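Ticket: Subscribe box missing from the devotional blog
Opened by: Sewwandi Barua
Handled by: Martti Honkanen, Preslow help desk
Opened: Mar 12, 2024

Message from Sewwandi
Hello, and thank you so much for all your help in October! I write a little faith blog called Godinho, and my guest post by Anneli Leinonen (such a lovely piece on praying through grief) went up this morning. The trouble is that the subscribe box under it has vanished -- and two readers have already written to ask where it went. Older posts still have theirs. I've cleared my browser and tried my sister's laptop too. 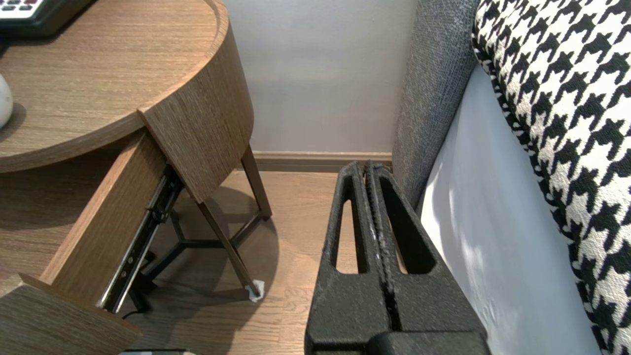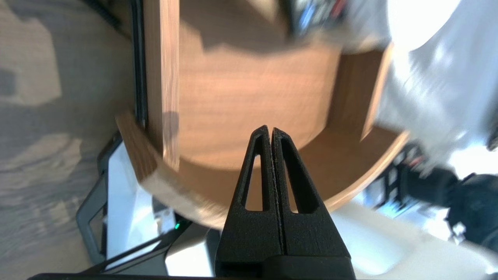
Reply from Martti
Good to hear from you again, Sewwandi, and I enjoyed Anneli's post very much. Your theme, Furnden, leaves the box off any post set to "Guest" layout. Please try these:
1. Open the post and choose Layout, then Standard.
2. Type Anneli's name in the Byline field so she still gets her credit.
3. Press Update and reload the page.

Message from Sewwandi
It's back, bless you! The byline looks right as well -- but her bio is cut short after 50 words. Can that be made longer?

Reply from Martti
Yes, under Settings, Author Bio. I've left the ticket open while you try it.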